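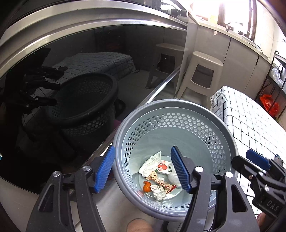
Rim hold, one pad inside the basket and one on the rim.

March, bench notes, handheld pair

Basket task again, Namora layout. Trash left in the bottom for all runs so the load isn't an empty shell. Contents not weighed.

Rim grip: one pad goes down the inside wall, the other stays at the rim. Pads angle in toward each other, so contact on a tapered wall is a line at best. Closing further just loads the linkage. Stop at first contact and let the rubber do the work.

Screw heads on the linkages: check before each block of 5. Threadlocker is the Fiko medium, 2 drops per screw was too much and crept into the pivot. One is enough.

Log at 200 Hz, both units. Offset table is in the Nillar folder, file 3110. Do not use the older one -- left and right are swapped in it.
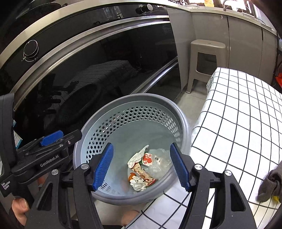
Photo: Kandasamy workshop

Tilted basket, jaws open either side of the trash. With the mouth tipped this way the tissue and the wrapper are both in view between the pads. The second unit comes in from the left with its tip at the rim.

Open points:
Hex holes near the rim. Serrated pad edge could catch in them on a slow close. Try a plain pad edge on one side only and compare.
Dark appliance glass reflects the basket mouth and the grippers. Tracker may pick up features there. Mask it or hang a towel over the glass, then rerun the same block.
Window side is very bright against the black housings. Lock exposure before the first run.

Next: repeat the rim hold with the pads reversed, same contents, same tilt. Spare pads are in the second drawer, still uncut.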